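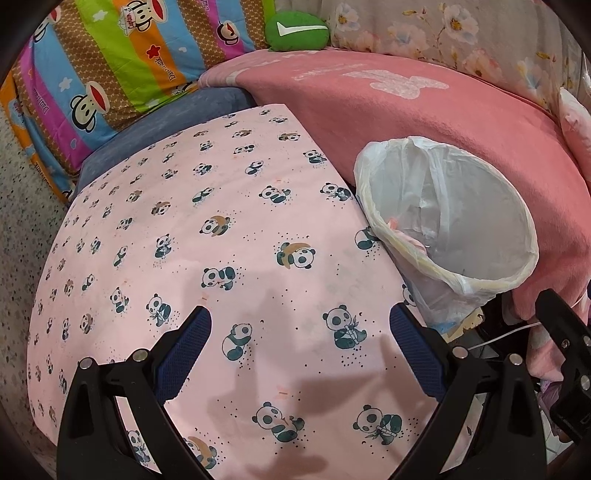

Informe de progreso – segundo periodo de la ayuda a la grabación y la gira

¡Hola otra vez! Os escribo un poco más tarde de lo que pedían las bases, porque quería esperar a tener las mezclas de la segunda sesión y no contaros las cosas a medias. Ya las tengo, las he escuchado en el coche, en la cocina y con los auriculares malos, y estoy contento, así que vamos allá.

Empiezo por lo más gordo, que es el disco. En el informe anterior os decía que habíamos grabado las piezas de cuarteto y que faltaba todo lo de la sección de viento. Pues ya está grabado. Fuimos al estudio de Devdale en marzo, con el grupo al completo y el repertorio bastante más ensayado que la primera vez (se nota, y mucho, sobre todo en los finales). La pieza larga, la que en la solicitud se llamaba simplemente "Suite del canal", ha perdido un movimiento por el camino. El tercero no funcionaba: era un tiempo lento detrás de otro tiempo lento y el batería me lo dijo con toda la delicadeza del mundo en el segundo ensayo. Lo quité, pasé el solo de clarinete bajo al principio del cuarto y ahora la suite respira mejor. Si hace falta que modifique el anexo con la lista de obras, decídmelo y os lo mando corregido.

De la suite nos quedamos con la toma 2, entera, sin pegar nada. Hay una entrada de trombón un pelín adelantada hacia la mitad y la vamos a dejar tal cual. Probamos a cambiarla por la de otra toma y sonaba a remiendo, con los platos cortados a lo bestia. El contrabajo se grabó en la misma sala que los demás, cosa que al técnico no le hacía mucha gracia por lo que se cuela en los micros, pero yo toco muchísimo peor metido en una cabina y mirando a la gente por un cristal.

Lo que queda del disco: terminar de mezclar las dos piezas cortas, el máster y la portada. El máster está apalabrado con Rezaei, que ya se encargó del disco anterior y sabe que no quiero que suene todo altísimo. La portada va con retraso, y eso es culpa mía. Tenía una idea muy clara, la encargué, la vi y no me gustó nada. Estamos con la segunda propuesta.

Ahora los conciertos. En este periodo hemos hecho los dos que estaban previstos. El primero fue en la sala de Hirkow y entraron 172 personas, que para una música sin cantante y con una pieza de más de veinte minutos me parece una barbaridad. Tocamos la suite en la segunda parte y me temblaban las manos al empezar el pedal del principio – eso no me pasaba desde el conservatorio. Después se quedó bastante gente a charlar, vendimos discos del trío antiguo y una señora me preguntó si las partes de viento estaban escritas o nos las íbamos inventando. Le enseñé el atril y se hizo una foto con la partitura. 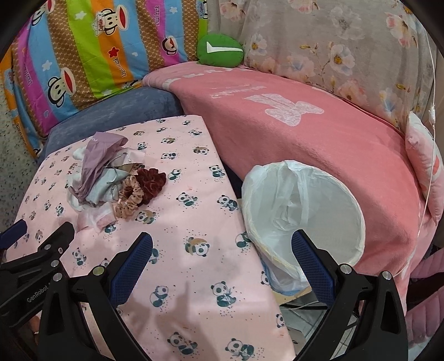
El segundo concierto, en Holness, fue más pequeño: 56 entradas, llovía a mares y coincidía con las fiestas del barrio de al lado. No os voy a decir que no me diera pena ver filas vacías, pero musicalmente fue el mejor de los dos, con diferencia. La sala es seca, se oye todo, y el quinteto de viento tocó más flojito que nunca. El solo de piano de la última pieza duró el doble de lo habitual y nadie quiso pararlo. Lo grabamos con una grabadora de mano, para nosotros, y puede que de ahí salga algún fragmento para la web.

También os había prometido los talleres con la escuela de música de Devdale. El primero ya está hecho, con alumnos de grado medio, casi todos saxofonistas (¡siempre hay demasiados saxofonistas!) y una chica de tuba que acabó tocando las líneas de bajo conmigo toda la tarde. Trabajamos un blues, cómo acompañar sin estorbar y un rato de escuchar y cantar solos antes de tocarlos. El segundo taller se ha movido a octubre por los exámenes de la escuela. No cambia el coste ni el número de horas, solo la fecha.

Dinero. Seguimos dentro del presupuesto en músicos, estudio y afinación del piano. Nos hemos pasado en transporte: el contrabajo y la batería no caben con el resto del grupo y hubo que alquilar una segunda furgoneta para ir a Holness. Lo he compensado con la partida de imprenta, donde vamos a gastar menos porque los programas de mano se han quedado en una hoja doblada. Os adjunto las facturas ordenadas por concepto, y la del alquiler va aparte porque llegó a nombre del percusionista y han tenido que rehacerla. Si preferís que el cambio entre partidas se pida con el formulario, me lo decís y lo relleno esta misma semana.

Una cosa que haría de otra manera: mandar las partes antes. Los de viento recibieron la versión buena de la suite con muy poco margen, y el primer ensayo se nos fue casi entero en corregir compases mal numerados. Para lo siguiente he fijado ya una fecha a partir de la cual no toco ni una nota. A ver si me hago caso.

De aquí al informe final me quedan el máster, la portada, el taller de octubre y el concierto de presentación, que estamos cerrando otra vez con Hirkow. En cuanto tenga confirmada la hora os la paso, y os guardo entradas si os apetece venir. Las dos mezclas terminadas van en la carpeta compartida, junto con la partitura nueva de la suite.

Un abrazo, y gracias por la paciencia con los plazos.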